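Getting the left arm back on the mat

9/16/20

I lost most of two days to the left arm and I want to write down what I did before I forget the order. If you are only here for the pipette scheduling posts, skip this one.

The cell has two arms on one slatted aluminum table. The left one handles the purple tip racks. For weeks it had been coming down slightly off, and the error got worse toward the far corner of the mat. By the end of last month I was fixing positions by hand before every run, and I had a text file full of small corrections that I no longer trusted. One of them cancelled out another one. That was when I decided to throw the file away and set the arm up again from nothing.

I started at the base. I went over the mounting bolts with a torque wrench and found one that turned further than it should have. I marked all of them with paint pen so I can tell at a glance next time. Then I homed the arm, cleared the stored tool offset, and taught the first rack point again at slow speed with the gripper fingers closed. Closed fingers give you one blunt point to aim with. Open ones leave you guessing at the middle.
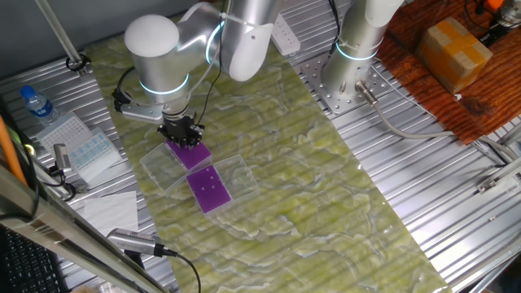
Muthoni Makori wrote in after I mentioned this on the mailing list, and her advice was to stop teaching on the rack altogether: "Teach on something hard. The rack sits in a tray, the tray sits on a mat, and all of it gives a little when you push. You are recording the squish." She uses a steel block and adds the rack height in software afterward.

She has a point about the height. I went back and checked, and my Z value moved every time I pushed a bit harder. I borrowed a ground block from the bench next door, took the height from that, and kept the rack for X and Y only. The height has repeated well since then.

The next job was the travel path. The old path went straight across at low height, which was fine when there was one tray on the mat. With two trays corner to corner it is asking for trouble. I added a lift point between them and slowed the last part of the descent. It costs a little time on each move and I don't care. The cycle counter stood at 1,127 when I started all this, and I would like it to get a lot higher before I have to touch the arm again.

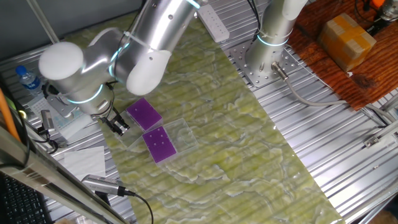

Left arm over the mat, gripper just beside the first rack.

I also spent an hour on cables, which I had been putting off. The dress on the left arm was done in a hurry in January and it had too little slack at the wrist. When the last joint rolled all the way over, the cable pulled on its connector. You could hear the clip tick. I undid the ties, gave it more length, and retied it with the arm parked at its worst angle — that is the bit I skipped the first time. The ties themselves are cheap Zollton ones and I replaced every one I cut.

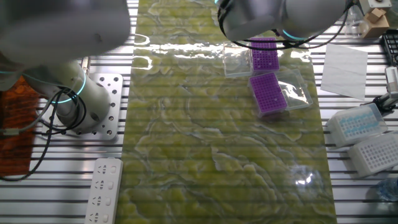 Both racks on the mat, with the base plate and cables to the left.

After that came the soak test. I ran 200 touches, alternating between the two racks, and logged the position at the bottom of each one. There were 3 bad ones and they were all early. I think that was the arm warming up, so the startup script now runs a few empty moves before it does any work. Sena Agyeman wants me to repeat the test from a cold start to be sure, and I will, but it will have to wait until the current batch of runs is out of the way.

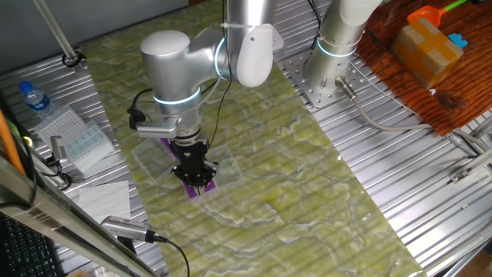
Grip force I left for last. I had it set high to cover for the bad alignment, and with the alignment fixed there was no excuse for it. I brought it down one step at a time until a rack slipped on a lift, then went back up two steps. The number is written on tape on the controller and also in the log, in case the tape falls off again.

Still to do: the same bolt check on the right arm, and a proper home for the ground block so I can stop borrowing it. I also need to back up the new points somewhere other than the controller.

Recent posts
Reading the Skikent error log without the manual
A week with the Primden torque wrench
Szulc connectors: which ones I kept
Why the startup script got so long
Notes on labeling cables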